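Jan 3, 2025

Sima build, head camera and right-side planner. Picked up the reach timeout again. The log has 489 reach attempts since the last merge, and nearly all the aborts come from the same stage: the planner finds a goal pose over the shelf lip, then the collision check rejects the last waypoint.

Raised the shelf padding in the Cluvis config before the break and forgot about it. Put it back to 3 mm. Planning limit stays at 200 ms for now.

Second thing is depth on the yellow shelf. The top is glossy, and a streak of reflected light between the trays comes through as a hole in the point cloud. The black trays are not much better. Turned on the Werinex fill filter for the upper shelf only and left the lower one raw.

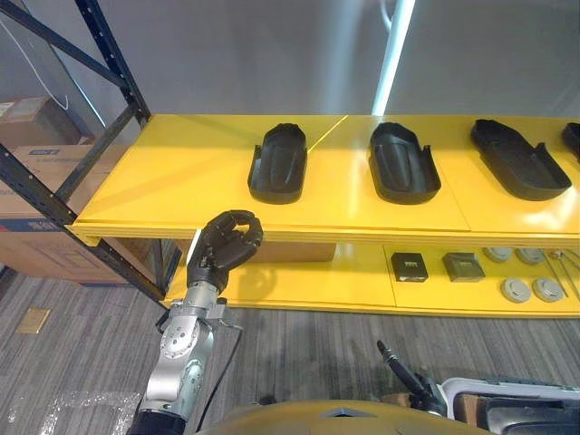 Marleny Marulanda thinks the fill filter is the wrong place to fix it. She would mask the streak in the color image and let the planner treat that patch as known shelf surface, so the tray rims don't get smeared. Fair point - the rims are what the grasp scorer uses.

Will try her mask on a branch, same 40 start poses, padding fixed, seed fixed. Compare abort counts by stage, not the total.

Also: the finger links in the self-filter are still the old meshes from June. Ask Dalia Navickas where the new ones are checked in.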